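Grekach 양팔 병 건네기 데이터셋, 그리퍼 미끄러짐 모음

10월
글쓴이: Khang Cao

안녕하세요, Grekach 데이터셋 중에서도 제일 말썽이었던 부분을 정리하고 있는 Khang입니다. 본편 README는 Asnakech Kassa가 깔끔하게 써 두었으니 설치나 전체 구조는 그쪽을 보시면 되고요, 여기서는 실패한 에피소드 얘기만 합니다. 왼팔이 병을 들고 있다가 오른팔에 넘기는 단순한 작업인데, 이게 중간에 단단히 꼬였거든요. 병이 손가락 사이에서 돌아가고, 흘러내리고, 한번은 오른팔이 병도 없는 허공을 꽉 물고 성공이라고 보고했습니다 (로그에는 정말 success라고 찍혀 있어요!).

먼저 숫자부터요. 전체 에피소드는 2,930개고, 그중 105개에 slip 라벨이 붙어 있습니다. 처음엔 전부 사람 손으로 붙였고, 나중에 제가 한 번 더 훑으면서 몇 개를 뺐다 넣었다 했어요. 그래서 예전 버전으로 학습하신 분은 라벨 파일만이라도 새로 받아 주세요. 영상은 그대로예요.

작업 배치는 별거 없습니다. 테이블 하나에 팔 둘이 마주 보고, 양쪽 다 평행 그리퍼를 씁니다. 팔을 움직이는 건 Firero 컨트롤러, 기록은 Zeleke 로거. 로거 쪽은 한 번도 속을 썩인 적이 없어서 쓸 말이 없네요. 문제는 늘 그리퍼였습니다.

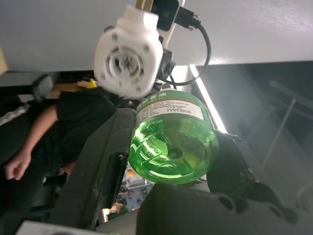
손목 카메라 시점. 두 손가락 사이에 세워 문 초록색 투명 병.

병 표면은 매끈하고 둥글넓적한데 손가락은 각져 있으니까, 힘이 조금만 모자라도 병이 제자리에서 슬슬 돌기 시작해요. 그런데 컨트롤러는 손가락 간격만 보고 잡았다, 놓쳤다를 판단합니다. 병이 돌기만 하면 간격은 거의 안 변하잖아요? 그러니 아무 경고도 안 뜨고 다음 동작으로 넘어가 버립니다. 제가 이걸 알아채는 데 나흘이 걸렸어요. 처음 이틀은 캘리브레이션이 틀어진 줄 알고 애먼 카메라만 붙잡고 있었고요.

손가락 면의 긁힌 자국도 한번 봐 주세요. 미끄러짐의 원인이 손가락 마모인지 파지력 설정인지를 두고 Asnakech랑 꽤 길게 얘기했는데, 결론은 못 냈습니다. 저는 파지력 쪽에 걸었고 Asnakech는 아직도 손가락을 의심해요. 같은 손가락으로 파지력만 올렸을 때 slip이 눈에 띄게 줄긴 했는데, 그날 병도 새로 닦아서 썼기 때문에 공정한 비교는 아니에요. 제 잘못입니다. 한 번에 하나씩 바꿨어야 하는데 급해서 그만. 혹시 이 데이터로 마모 영향을 따져 보시려는 분은 손가락 교체 기록이 따로 없다는 점 꼭 알고 계세요.

참고로 손목 카메라 영상에는 사람이 배경에 잡히는 구간이 있습니다. 배경 변화에 민감한 모델을 쓰신다면 마스킹을 하시거나 헤드 카메라만 쓰시는 걸 권해요. 노출도 구간마다 들쭉날쭉해서, 조명이 화면에 들어오면 병 색이 꽤 다르게 나옵니다. 색으로 병을 찾는 코드는 아마 거기서 먼저 깨질 거예요. 제 코드도 깨졌습니다.

실패 종류는 네 가지로 나눴어요.

rotate: 병이 손가락 사이에서 돌아간 경우. 제일 많고 제일 찾기 어렵습니다. 손목 카메라에서 라벨 글자가 흘러가는 걸로 판단했어요.

drop: 병이 테이블로 떨어진 경우. 소리가 커서 현장에서는 바로 알지만 오디오는 기록하지 않았습니다.

ghost: 오른팔이 빈손으로 닫힌 뒤 성공으로 보고한 경우. 위에서 말한 바로 그거예요.

tug: 두 팔이 병을 동시에 물고 서로 당긴 경우. 이건 안전 문제라 아래에 따로 씁니다.

한 에피소드에 라벨이 둘 이상 붙기도 해요. 돌다가 떨어지면 rotate와 drop이 같이 붙는 식이죠. 그러니 종류별 개수를 더해서 전체랑 안 맞는다고 메일 보내지 말아 주세요 (이미 받았습니다...). 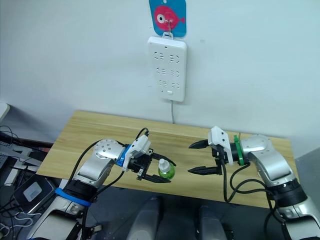 헤드 카메라 시점. 왼쪽 그리퍼가 병을 들고 있고 오른쪽 그리퍼는 벌어진 상태.

tug는 이 간격을 좁혀 들어가는 단계에서 생깁니다. 정상이라면 오른쪽이 병을 물고, 접촉을 확인한 다음, 왼쪽이 놓아야 해요. 그런데 병이 돌아가 있으면 오른쪽의 접촉 확인이 늦게 들어오고, 왼쪽은 놓으라는 신호를 못 받은 채로 오른쪽 팔이 먼저 빠지는 동작을 시작해 버리는 겁니다. 순서를 타이머로 걸어 놓은 게 화근이었어요. 처음 터졌을 때 저는 비상정지 버튼에서 두 걸음 떨어져 있었는데, 그 두 걸음이 어찌나 길던지요. 다친 사람은 없고 병만 찌그러졌습니다.

그 뒤로 바꾼 것들을 적어 둡니다. 같은 구성으로 돌려 보실 분은 이 부분만이라도 읽어 주세요!

타이머는 뺐습니다. 오른쪽 접촉 신호가 안 들어오면 두 팔 다 그 자리에서 멈춥니다. 기다리는 한도는 60초로 잡았는데, 너무 길다는 의견도 있어서 설정 파일의 handover_wait 값으로 빼 놨어요. 한도가 지나면 자동으로 재시도하지 않고 사람이 와서 확인해야 풀립니다. 비상정지 버튼은 조작자 손이 닿는 데로 옮겼고, 팔에 전원이 들어와 있는 동안에는 그리퍼 사이로 손을 넣지 않습니다. 병이 비뚤게 물려 있으면 손으로 살짝 바로잡고 싶어지거든요. 저도 그랬고요. 그러지 마세요. 정지하고, 전원 상태 확인하고, 그다음에 병을 빼시면 됩니다.

케이블 얘기도 하나. 손목에서 늘어지는 케이블 고리가 팔을 접을 때 걸릴까 봐 걱정했는데, slip 라벨이 붙은 에피소드 중에 케이블이 원인으로 보이는 건 없었습니다. 그래도 자세를 바꿔서 쓰실 분은 느린 속도로 한 바퀴 먼저 돌려 보세요.

폴더는 episodes, labels, configs로 나뉘어 있습니다. labels 안의 slip.csv가 제가 다시 검수한 파일이고, slip_old.csv는 비교용으로 남겨 둔 옛날 파일이에요. 학습에는 앞의 것만 쓰세요. configs에는 수정 전과 수정 후 컨트롤러 설정이 같이 들어 있는데, 수정 전 설정을 실제 로봇에 올리는 일은 절대 없도록 부탁드립니다. 시뮬레이션에서 tug를 재현해 보시라고 넣은 거예요.

알려진 문제 몇 가지. 손목과 헤드 카메라의 시간 기록이 살짝 어긋난 에피소드가 있고, 어느 것인지는 아직 다 못 골랐습니다. ghost 에피소드의 success 값은 원본 그대로 뒀으니 평가에 쓰실 때는 반드시 slip.csv와 합쳐서 보셔야 해요. 그리고 병이 한 종류라 여기서 잘 되는 감지기가 컵이나 상자에서도 잘 될지는 저도 모르겠어요.

다음 버전은 Stolska 쪽 촉각 패드를 붙여서 찍어 볼 생각인데 일정은 미정입니다. 라벨 오류를 찾으시면 에피소드 번호랑 대략의 시점을 적어서 이슈로 올려 주세요. rotate 쪽은 제가 놓친 게 분명히 더 있을 거예요.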